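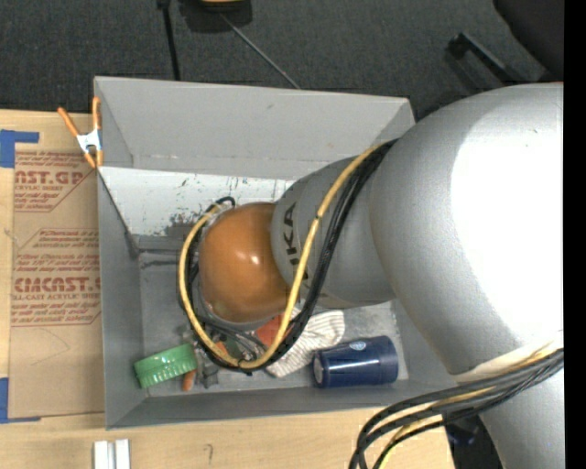 Göteborg, le 30/01/2026

Forum Stuvora > Robots et automatisation > Ranger la maison : on y est ou pas ?

embla_w
Le voilà, mon sujet préféré ! Un bras au-dessus d'un bac gris, et dedans le bazar qu'on a tous chez soi : un couvercle vert, un gobelet bleu foncé couché, un tissu côtelé en boule. Trier ça, c'est une vraie corvée, et je trouve génial qu'on en soit à la confier à une machine. Pour moi, d'ici deux ans c'est réglé.
Embla Wikström

granulo38
Deux ans, tu es optimiste ! Le gobelet, d'accord, c'est rigide. Le tissu, je demande à voir. Chez Sondomex, à l'atelier, on a fait 400 prises en décembre sur des chiffons : 166 ratées. Sur des pièces dures, presque rien à signaler.

hjordis.s
166 ratées, ça veut dire 234 réussies, moi ça me fait rêver :) Il y a cinq ans on n'osait même pas essayer le textile.

pelote
Pas d'accord avec granulo. Le plus pénible, c'est quand tout est tassé contre la paroi, comme les objets ici, du côté de la table. La pince n'a pas la place de passer derrière. Un gamin tire vers lui et c'est fini.

granulo38
@pelote oui, bien vu, les bords c'est l'enfer. Et les câbles ! La boucle jaune et noire qui pend sous l'articulation orange, chez nous elle se serait accrochée au premier couvercle venu.

embla_w
Une gaine et on n'en parle plus. Quelqu'un a essayé celles de Granström ?

hjordis.s
Oui, la longue, très contente. Je retrouve la référence et je la poste ce soir.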